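Orneo Tabletop Sim Pack, notes from the evaluation licence
Maintainer: Poonam Mittal
Status: in use, last tidied in September

## What this is

A set of simulated pick-and-place episodes sold by Sarotetti as part of the Orneo kit. We took the evaluation licence to decide whether the pack is worth paying for in full. This file sits next to the data and covers what is in the folders, how to load them, and what we think of the product so far.

Everything in the pack is rendered. There are no real recordings, and the licence page is clear on that.

## Contents

- `episodes/` – 100 episodes, one folder each
- `tasks.csv` – the instruction given for each episode
- `assets/` – object meshes and surface textures
- `replay/` – a small viewer and its settings file

The views are mostly close to the gripper, so expect a lot of finger and only part of whatever is being handled. The object list mixes household items with plain blocks. Some of the meshes are detailed, such as the ridged oval bowl, and some are little more than a box.

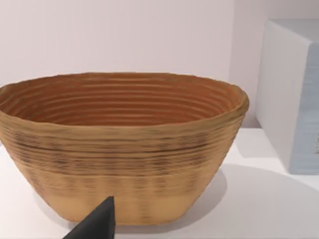

**Can the episodes be used without the Orneo viewer?**
They can. Each folder holds ordinary image files and a CSV of joint positions, and we read both with our own scripts. The viewer is only needed if you want to replay an episode with the object poses drawn on top.

## Loading

1. Copy the pack to a local drive. Reading it over the network is slow.
2. Run `python load.py --root episodes/`.
3. Check the printed summary against `tasks.csv`.

The loader skips any folder with a missing joint file and prints its name. In our copy it skipped 3. Sarotetti sent replacements the same afternoon and those are already merged, so a fresh run should skip none.

If you use Antwi for training, set `angle_units` to degrees in the settings file. The default is radians and Antwi does not complain when it gets the wrong one. We lost a morning to this.

## Known problems

- Fine surface detail goes soft in places. Narrow grooves can smear together, so don't use these images to test texture matching.
- Close views often cut objects off. Anything that needs a full outline should use the object poses instead.
- 14 instructions in `tasks.csv` have trailing spaces. Strip them before comparing strings.
- The gripper is a flat black in the close views. Our first segmentation model lost its edges against dark surfaces, so check the masks by eye there.
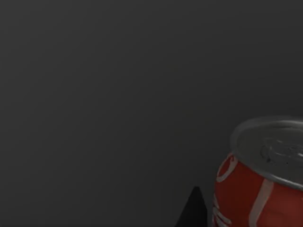 *Close view with black gripper finger and red drinks can on a dark grey surface.*

## How it compares

We tried the Stirkex pack before this one. Stirkex has more episodes and a better manual, but its joint logs come in a format of its own and the converter failed on 47 of the files we gave it. Orneo is smaller and easier to get going. Its instructions are written in normal sentences, and we prefer that to the Stirkex task codes.

Support from Sarotetti has been good by email. The phone line was not much use.

## Terms

The evaluation licence covers internal testing only. Do not put frames from the pack in public papers or slides until the full licence is signed. Models trained on it may be kept, but not shipped.

## To do

- Ask Sarotetti for a second batch with wider views
- Rerun the Antwi baseline with the corrected units
- Move the loader into the shared tools repo

Send corrections to Poonam, or open an issue with the episode folder name in the title.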